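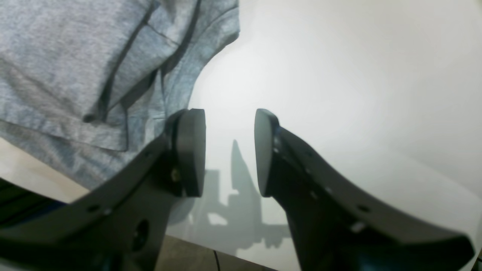
工单基本信息

工单编号：448
提交单位：Henddale学院自动化专业学生课题组（双臂织物整理课题）
受理单位：Mellance教学设备支持中心
涉及系统：Prosance双臂控制软件及腕部相机采集模块
使用地点：Camargo楼实训室
联系人：Valdir Vieira（课题指导教师）
优先级：中
当前状态：处理完毕，待学期末复查

一、问题描述

课题组在进行“上衣拾取与展平”练习时，左臂夹爪在收到闭合指令后偶发不动作，或动作明显滞后于右臂。上位机界面同时显示左腕相机画面停滞，停滞结束后画面直接跳至最新时刻，中间过程缺失。右臂未出现同类现象。

该现象自六月起出现，起初每次课仅见一例，课题组以重启控制程序的方式处理，未予登记。其后出现频次增加，已影响学生提交练习记录。课题组在一次集中练习中共执行完整流程33次，其中左臂闭合滞后或未闭合的有23次，遂提交本工单。

课题组希望支持中心协助确认以下事项：故障属于夹爪机械部分、线路部分还是软件部分；已采集的练习记录是否仍可用于课程评分；处理期间是否允许学生继续使用单臂功能。

二、设备与环境

练习台面为白色，双臂自台面远端上方伸下。软件中“左臂”“右臂”按机器人自身方向命名，与操作者面对台面时所见方向相反。请各位处理人员填写记录时一律采用机器人方向，并在提及画面位置时注明“画面左侧”或“画面右侧”，以免混淆。本工单最初提交的版本即因方向混用被退回一次。

练习用织物为灰色针织类衣物，由课题组自备。控制程序由学生在Prosance示例流程基础上修改，修改部分包括接近高度、夹持点选取和张紧距离三处。控制计算机的操作系统及驱动程序在本学期内未更新。

三、初步答复（支持中心，上午9时40分）

来单已收悉。根据描述，左腕相机画面停滞与左夹爪指令滞后同时发生，应首先检查二者共用的通信线路及集线器。请课题组在不带织物的条件下完成以下检查，并将结果回填至本工单：

1. 将双臂移至待机位，单独对左夹爪发送张开、闭合指令，各重复若干次，记录是否有滞后。
2. 保持夹爪不动，仅开启左腕相机预览，观察画面是否停滞。
3. 同时开启相机预览与夹爪指令，重复第1项。
4. 导出通信日志，勿截图代替。

检查期间请保持急停按钮处于可触及位置。未经确认，请勿自行拆卸夹爪指端及腕部线缆固定件。在得到进一步答复前，双臂协同张紧操作暂停，单臂操作可在教师在场时进行。

四、课题组回复（上午11时15分）

第1项：左夹爪张开、闭合均正常，未见滞后。
第2项：画面连续，未见停滞。
第3项：画面连续，夹爪动作正常。
第4项：日志已上传至工单附件区。

另作说明：上述检查均在手臂静止时进行。学生反映，故障多出现在左臂向外侧移动、对衣物施加张力的阶段。衣物仅被拾起、尚未展开时，很少出现滞后。课题组认为故障可能与手臂姿态有关，但因双臂协同操作已暂停，无法自行验证，请支持中心准许在监督下复现一次。

五、监督下复现（下午2时）

支持中心派员到场，Valdir Vieira老师在场监督，由两名学生操作。复现按原练习流程进行，未修改任何参数，仅将移动速度降至示教速度。流程分为拾取、转移、双侧夹持、缓慢张紧四个阶段，每个阶段结束后暂停，由支持人员读取通信状态后再继续。

拾取与转移阶段，左右两侧通信计数均正常。进入双侧夹持阶段后，左侧出现零星重发。继续张紧时，左侧重发次数迅速上升，左腕画面停滞，与课题组原描述一致。支持人员随即要求停止运动，并在此姿态下检查腕部线缆走向。

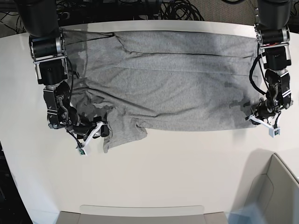

图：双臂分别夹持灰色衣物，画面右侧为机器人左臂。

现场由支持人员在断开驱动使能后，用手轻托左臂线缆回环，通信计数恢复；松手后重发再次出现。重复操作结果相同。由此判断，故障与左臂线缆在外展姿态下的受力有关，夹爪本体及控制程序暂不列为怀疑对象。

六、原因分析

经检查，左臂线缆在腕部一侧的固定点偏紧，外展时接头承受侧向拉力。该接头同时承载夹爪指令与相机数据，接触不良时二者一并受到影响，因此学生在界面上看到的是夹爪滞后与画面停滞同时出现。

Prosance控制软件在通信重发时会保留最后一条有效指令，并在链路恢复后继续执行。对于移动类指令，此机制影响有限；对于夹爪闭合指令，则表现为“延迟闭合”。学生程序在发送闭合指令后，仅等待固定时间即进入下一步，未读取夹爪状态反馈，故左夹爪尚未到位时，手臂已开始提升或外移，衣物自然无法被夹住。

综上，线缆受力为直接原因，程序缺少到位确认为加重因素。两项均需处理。

七、处理措施

线路部分由支持中心负责：

松开左臂腕部一侧线缆固定点，重新留出余量后紧固；更换受力接头；左臂全行程往返移动，确认线缆在任何姿态下均不绷紧、不与台面织物接触。右臂线缆同步检查，未作更换。

程序部分由课题组负责：

在夹爪闭合指令后增加状态读取，未收到到位反馈时停止后续动作并提示操作者；将相机画面时间戳写入练习记录，两帧间隔超出限值时自动标记该次记录；恢复三处自行修改的参数为示例默认值，待验证通过后再逐项调整。

学生提交的第一版修改中，状态读取被放在手臂移动指令之后，经审阅退回。第二版将读取移至移动指令之前，符合要求，准予使用。

八、处理后验证

线路与程序处理完成后，先进行无织物的夹爪开合测试，再进行带织物的接近测试。接近测试要求夹爪以张开状态停于台面上方，由操作者确认指端朝向和画面更新后，方可下达下一步指令。

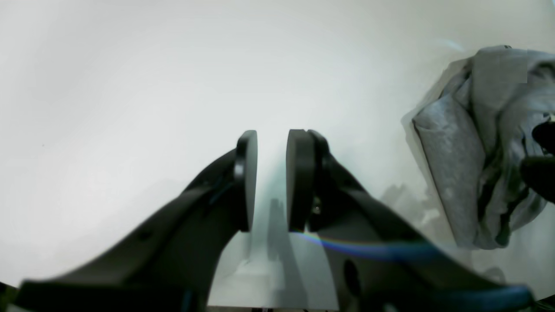
停留期间每次均需核对左右两路画面的时间戳，二者之差应在2帧以内。首轮测试中曾有一次超限，经查为学生计算机后台正在同步文件所致，关闭同步后未再出现。该情况与原故障无关，但已补入课前检查项。

接近测试通过后，恢复低速双侧夹持与张紧操作。左侧通信计数在张紧全过程中未见重发，腕部画面连续，夹爪到位反馈正常。课题组随后按原流程进行完整练习，未再出现左臂闭合滞后。期间有一次夹持点选取偏离衣物边缘，程序因未收到有效到位反馈而停止，提示信息显示正确，属于预期保护动作，不计为故障。

九、关于已有练习记录的答复

课题组询问故障期间的记录能否用于评分。支持中心意见如下：相机画面连续且双侧夹爪时序完整的记录可以保留；存在画面停滞的记录不宜用于评价学生的动作规划质量，可作为故障分析作业的材料使用。具体评分办法由Henddale学院自行确定，支持中心不作规定。

Valdir Vieira老师回复：同意上述意见。受影响小组可重新提交一次练习记录，原记录保留备查，不扣减平时成绩。重新提交时须附本组程序的修改说明，并写明夹爪到位确认所在的步骤。

十、使用要求（自本工单处理完毕起执行）

课前由当值学生检查双臂线缆固定情况，在检查表上签名。检查时手臂应处于断使能状态。

双臂协同张紧仅限低速模式。需提高速度时，应由指导教师在软件中临时授权，课后撤销。

更换练习衣物后，应重新执行一次接近测试。较厚衣物的张紧距离不得沿用薄衣物的设定。

出现画面停滞、夹爪滞后或异常声响时，立即停止练习并登记，不得以重启程序代替报修。登记内容应包括发生阶段、手臂姿态及当时使用的程序版本。

十一、遗留事项

右臂腕部接头与左臂为同型号，目前状态正常，列入学期末复查。

课题组申请在界面中增加通信重发计数显示，已转交Mellance软件维护人员评估，另立工单跟踪，不影响本工单关闭。

课前检查表新版由课题组起草，交Valdir Vieira老师审定后张贴于Camargo楼实训室。

附件：通信日志（处理前、处理后各一份）；学生程序修改说明第二版；接近测试记录表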